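Filed under: Bench Automation / Budgeting

The cell has been running long enough that the spreadsheet I built for it in June is worth comparing with what got bought. I kept the plan to one page: arms, frame, floor, walls, cameras, wiring, things to grab. The arms were the largest line and the easiest to get right. Almost every mistake was in the small lines.

The frame came from Stirkari as cut extrusion with a bag of brackets. I ordered to the drawing and still came up short on hardware, so add a second bag to any order of this kind. The shipping on the follow-up cost more than the brackets. Fomau supplied the two arms with grippers and charged separately for the wrist camera mounts, which I had read as included. Read the quote line by line. Mine listed them as "optional, recommended," and without them I would have had no view into the places the fixed camera can't reach.

Soft goods are the current work. Pillows and clothing are cheap to buy and hard to plan for, as they use up far more floor than their listed sizes suggest.
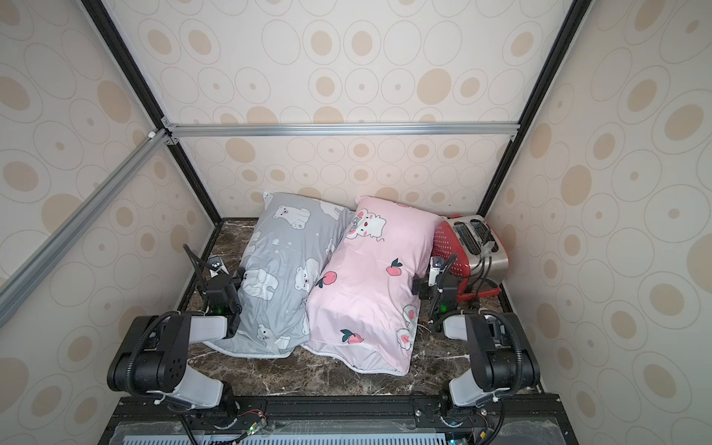 Page 2 of 5

With two pillows and a toaster along the back wall, the usable floor is mostly gone. My plan had sized the enclosure for rigid objects the size of the toaster. If I were drawing it again, I would start with the largest soft item, lay it out badly on a table, measure that, and then add clearance for a gripper on each side. The extra extrusion is a minor cost. A wider floor panel is a bigger one, and the walls and the paper on them have to follow.

The walls and floor were a separate argument with myself. Plain gray would have been cheaper and done in an afternoon. I went with patterned wallpaper and a marble-look surface, 176 dollars for both, to get some background variety without moving the cell. That figure covers material only. Cutting and fitting took me two evenings, and I did not budget for labor at all. I should have, even at zero dollars, just to have the hours written down.

Wiring was the line I got most wrong. I allowed 90 dollars for cable, sleeving, connectors and ties. The sleeving alone took most of that. Every cable that runs to a wrist needs slack for the full reach of the arm, and slack has to go somewhere when the arm is folded back. Buy the flexible corrugated type in a longer length than the data sheet implies and cut it down on the bench.
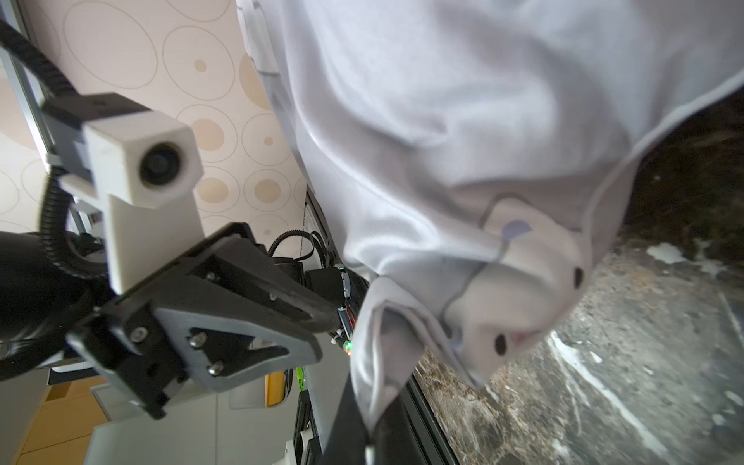 Gripper hardware and cable sleeve beside a white garment.

Cloth is the reason to care about routing. A fold of fabric will find any loop, tie end or exposed screw head. I now keep a short list of spares next to the cell - finger pads, bracket screws, one complete camera mount, two lengths of sleeve - and I treat it as a recurring cost instead of a one-time purchase. Spare fingers were quoted at eight weeks by Fomau the first time I asked. Lestico makes a compatible blank that I can drill myself, with a lead time of five days. The blanks need some filing. I consider that acceptable at the price.

Objects have their own line in the sheet, and it keeps growing. The rule I settled on is to buy for surface and stiffness, and to ignore what the thing is for. One shiny hard item next to one soft item gives me more useful work than several similar boxes.

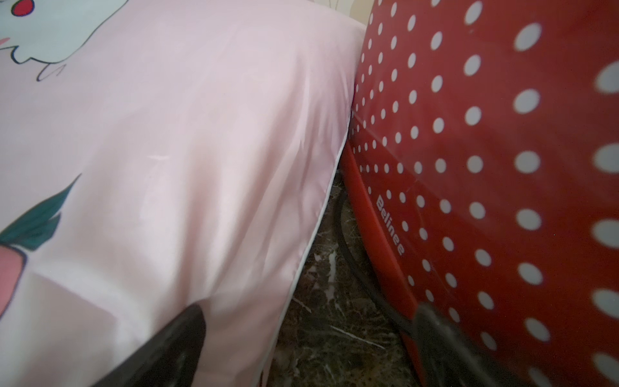
Pink cushion against the red polka-dot item, cable on the floor between them.

Power cords deserve a mention in the plan as well. I had listed objects by footprint and left the cords out. A cord has its own footprint and it changes whenever the object is moved. Decide early whether cords stay on, and if they do, add that area to the object's size in the sheet.

Corners were another omission. The drawing treated the walls as planes with no thickness. In the built version there is a post, a track along the floor and a bead of sealant, and a gripper has to work around all of it.
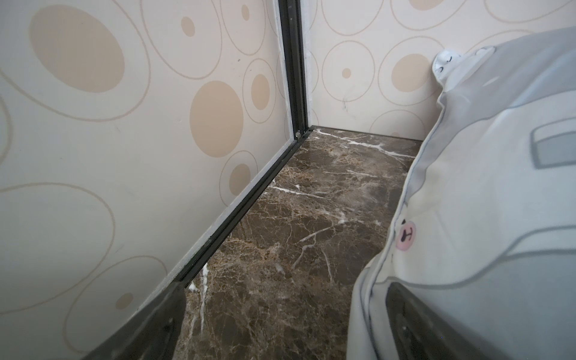
Back left corner, with soft goods close to the wall.

For the next cell I have a quote from Vukadinović for a floor panel with the edge track recessed. It costs more than the present arrangement, and I have put it in the sheet as a separate option so I can compare it against simply making the floor wider. Wall paper stays. Wiring goes to double the old allowance. The wrist camera mounts go in as a required item, with one spare per arm, and I have added a row for labor hours with nothing in it yet.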